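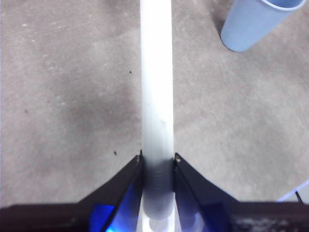
I finally biked the whole river path out to Kirnville and oh my goodness, why did I wait so long?! It's 21 miles if you start at the Fairclough bridge (I did, with a peanut butter sandwich in each pocket) and most of it is shady and flat. The blackberries are going crazy right now. I stopped maybe 30 times, and my fingers are still purple.

There's one mean hill just past the old mill, and I walked it, no shame. Then you come around the bend and the whole valley opens up. I want to go back in September when the maples turn!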